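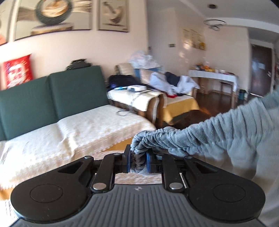

Search this notebook Go

23 September 2021

Glue line tests, second batch. Hide glue against the Drasard liquid glue, both on maple offcuts from the January boards. Same joint as last time, plain edge to edge, planed by hand and clamped overnight.

Mixed the hide glue fresh this morning. Soaked the granules for 2 hours in cold water, then warmed the pot slowly. It was still stringy at first, so I added a spoonful of water and waited. Should have written down how much water went in at the start. Will weigh it next time.

Shop was at 75 F by ten o'clock with the door shut. Humidity 34 percent on the wall gauge, but I don't trust that gauge much. Xuân Châu has a better one and will bring it in.

Broke the first batch after lunch. Most of the hide glue joints tore wood on one side of the line. One let go clean, and the face was shiny, so I think that edge had chilled before I got the clamp on. The Drasard joints all held past the point where the board bent. Two of them creaked early – noted on the pieces in pencil.

Xuân Châu thinks the Georgiev clamps are pulling the boards out of line when they are tightened hard. I checked with a straightedge and there is a small step on three of the pieces. Going back to the old bar clamps for the next round and putting wax paper under the bars, as the iron left black marks on the maple.

Sanding: used up the last of the Cleker 1,000 grit on the sample faces. That is finer than we need for maple. Order more of the medium.

To do
– weigh water and granules
– warm the edges before gluing
– cut new strips, grain all the same way
– label the pot, it is nearly identical to the shellac one
– ask Vivus if the old order can still be changed

Left the second batch in the clamps on the back shelf. Do not move before tomorrow noon.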